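Sharing a Prep Bench With a Robot Arm: Tips From Our Kitchen
Last updated: September

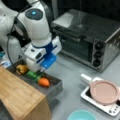

By the training kitchen lead, Altivau, Gritville

We practice with toy vegetables in a metal tray, and I love it! Carrots, peppers, no mess. Before the arm came, two of us sorted produce all morning. Now we season, taste and talk to people (my favorite part).

Keep the tray in one spot and mark its corners with tape. Turn pan handles away from the arm's path. Wipe the gripper fingers between batches. And let new folks run the stop button first – up to 33 tries, if they like.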